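The Drudero Readings

Revised for the station newsletter, August 1999

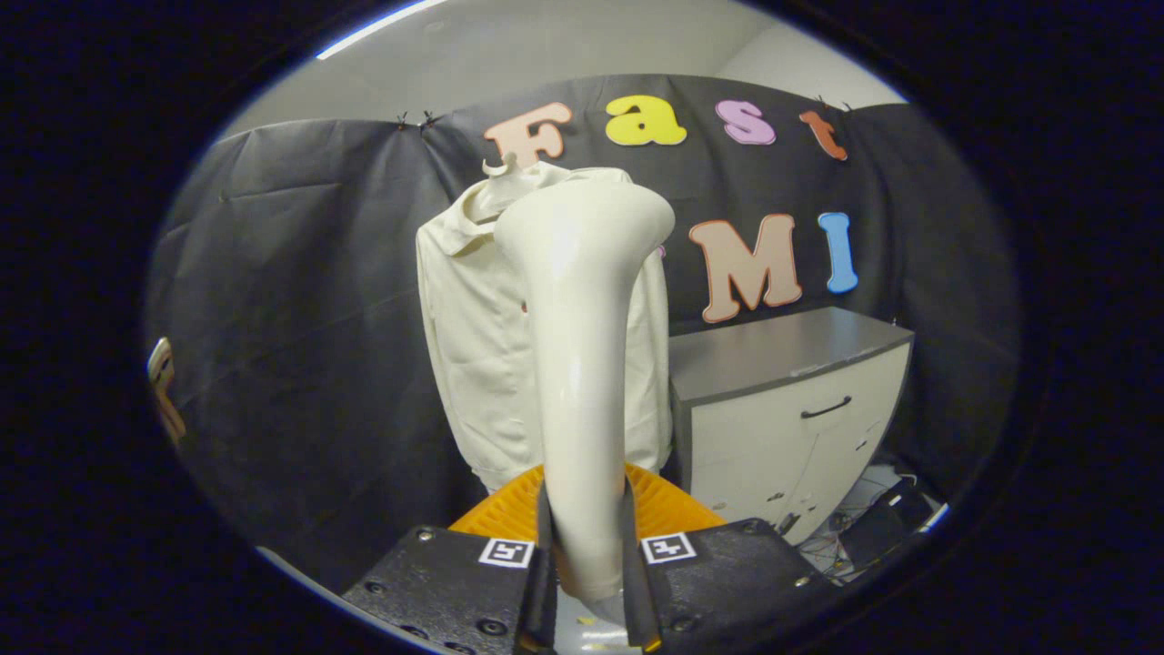 The reservoir at Drudero is read at four fixed points. Point one is off the dam wall, point two is over the old river bed, point three is in the eastern arm and point four is at the inlet, where the Polat comes in under the road bridge. At each point the reader lowers a white disc on a marked line until it can no longer be seen, notes the depth, raises it until it can be seen again, and notes that depth as well. The mean of the two is entered in the book. The water samples are taken afterwards, so that the bottle does not stir what the disc is meant to measure.

I took over the readings in the spring. The previous reader had held the post for ten years and left the books in good order, with one volume for each year and a spare pencil tied to the spine of the last. She had moved to the coast and did not leave an address. The district office at Elow gave me the key to the boathouse and a typed sheet headed Procedure, which I read twice on the bus.

The procedure said that readings were to be taken between late morning and early afternoon, on the shaded side of the boat, without dark glasses. It said that the same person should read all four points on any one day. It said nothing about what to do when two points disagreed, as points in a body of water generally do.

For the first weeks the figures were ordinary. Snowmelt brought silt down the Polat, and the inlet was brown to within an arm's length of the surface. Point four always clears last. By early summer the dam wall was reading better than four metres and the old river bed only a little less. I sent the sheets to Elow on the post bus and Elow sent back a receipt slip for each one, stamped and unsigned.

In July the eastern arm began to clear.

I should say what the eastern arm is. Before the dam was built it was a side valley with a village in it, called Wanska. The houses were taken down to the first course of stone and the church was taken down entirely, and the people were moved to new houses on the Elow road. The valley is shallow and faces south. It warms early and grows algae, and in every summer in the ten volumes it is the worst of the four points by the end of the season. The figure for midsummer is usually under two metres. The previous reader wrote it in smaller than the others.

The first reading that month was four metres. I assumed that I had misread the line, which is marked in red at each metre and black at each tenth, and lowered the disc again. It was four metres the second time. I changed to the other side of the boat, in full sun, which the procedure does not allow, and got slightly less, as would be expected from the glare. I entered four and put a query mark beside it.

The week after, I could follow the disc to the bottom.

A disc that reaches the bottom gives no reading. The convention is to write the depth of the water with the letter B after it, meaning that the true figure is greater and is not known. I had never had occasion to use it. I looked back through the volumes and found that she had not used it either, at any point, in any season. I wrote the B and went on to the inlet, where the water was the colour of tea and the disc vanished as it always did.

There are several reasons why a shallow arm may clear in hot weather. The algae may exhaust whatever they are feeding on and sink. Small grazing animals may increase and eat them. A cold spring may break through the bed and push the warm water out towards the main basin. I took temperatures at every metre to test the last of these. They fell steadily with depth, with no step anywhere, and matched the July profiles for other years closely enough. I took a net sample for the grazers and found the usual few. I sent two bottles to Elow with a covering note asking for phosphorus and chlorophyll.

Elow sent a receipt slip.

On the next visit there was no wind. I tied up to the marker buoy and put the disc over, and watched it go down to the lane. I mean that it lay on the lane, the one that used to run through Wanska from the mill to the church. I had seen it on the map in the boathouse. The map shows it as a double line, with the houses as open squares. From the boat I could see the kerbs and the drain that crossed them at an angle. The silt that ought to have covered all this, and which the survey of the bed puts at a hand's depth or more, was missing. The stones looked brushed.

I recorded the depth, with a B, and the weather, and the time. There is a column for remarks. In ten years the remarks column had held entries such as ice at margin, line re-marked, grebes. I wrote bed visible, little silt. It seemed to me a fair statement in the space available.

I then did something outside the procedure, which was to untie from the buoy and row along the lane. The oars made no cloud. I passed over the squares in the order in which the map gave them. Each had its one course of stone and its doorstep. At the church there was nothing, as the records say, except a flat place, and beyond it a wall with a gate in it. The gate was iron and it stood open. I backed the boat and held it there for a while. When I leaned out, my own shadow lay across the gate very sharply, with the edge of the hat quite clear, and I moved so that it lay somewhere else.

The procedure says that the reader should not remain at any point longer than is needed. I rowed back to the buoy and read point three again. It was the same.

The laboratory results came at the end of the month. Phosphorus was normal for the season. Chlorophyll was high, at a level which the typed note described as consistent with a moderate bloom and a clarity of less than two metres. The note asked me to check that the bottles had been correctly labelled. I checked the duplicates, which I keep in the boathouse, and they had been. I held one up at the window beside a duplicate from the inlet. The sample from the eastern arm was green.

I spent that evening with the older volumes. I had only looked at the midsummer figures until then, and only for the sake of comparison. Read through in order, they showed one thing that I had missed. In each year there was a single week in July when the entry for point three was in the same hand and the same pencil as the rest, but matched the entry for the week before to the last digit. The temperatures beside it were different, and so was the weather. The clarity figure alone had been carried down. It is what a reader might do who had got a figure she did not care to send to Elow and had no other to put in its place. In the fourth volume the paper at that line was rubbed thin.

I do not say that this is what she did. Two equal readings in consecutive weeks are possible. Ten pairs in ten years are less so.

The following week there was wind from the west and a short chop on the main basin. I read the dam wall and the old river bed in the usual way. When I came round the point into the eastern arm the water was green and had a skin on it along the reeds. The disc went out of sight at just under two metres and came back slightly above that. I took the mean. I took the temperatures and the bottle. Some of the bloom stuck to the line and I wiped it off with a cloth before going on to the inlet.

Elow has asked for an explanation of the July figures for point three. A form was enclosed. It offers a choice of observer error, equipment error and transcription error, with a box to tick beside each and a space of 90 characters below for further details. I measured the line against the steel tape and found it true. I had my eyes tested in town and they are as they were.

The form is on the boathouse table, under the lamp. I have filled in the name of the reservoir, the number of the point and the dates. The key to the boathouse has to go back to Elow in the autumn, when the boat is taken out, and the form may as well go with it. Before then I intend to extend the map. It ends at the churchyard wall, and there was more of the lane beyond the gate than I had supposed, going on down the valley to the left, where the survey gives the depth of the water but does not show a road.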